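Student project report: testing the Pirkex simulation kit
Reading time: 2 min
Print | E-mail

For our January project we reviewed Pirkex, a simulation kit which Bovura offers to schools. It comes with two robot arms, a table and a panel with hooks. The task is to hang rods on the hooks with the matching color. We worked with the student license, which allows up to 40 saved runs. 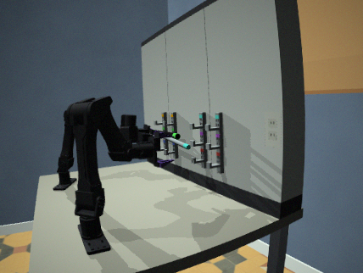 The installation took us 17 minutes on a school laptop. The manual is clear, but the chapter about the grippers is too short, and we had to read it several times. We also missed a button to repeat only the last step. When a rod falls, the whole run must start again.

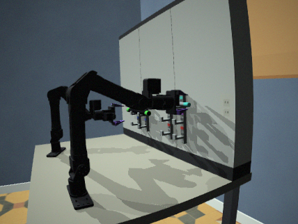

Fig. 2. Simulated view with a cyan piece in the front gripper.

The camera can be moved freely, and this helped us very much, because from one side an arm often covers the hooks. We compared Pirkex with the older kit Ackroyd, and we find Pirkex easier for beginners. We would recommend it for groups who have at least 15 lessons.

Shares: 17 | Comments: 0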